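## About Skoment

Skoment is a shared workshop in Torport, set up in the old Hviid building. We have 20 members and 494 square feet, and most of that space goes to one long-running project: a pair of robot arms that we are teaching to handle laundry.

We call the project Grillen. It started as a home build in a member's garage and moved here one October, when it outgrew the bench. 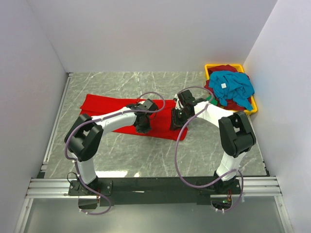
Cloth is slow work. A shirt never lands the same way twice, so we log every attempt - the good folds and the bad ones - and go over them at the monthly meeting. The log passed 300 entries this summer.

Membership is open to anyone over 16. The shop opens at 9 in the morning, and new members get a bench, a shelf and a key after the safety walk-through.

Page updated 8/28/24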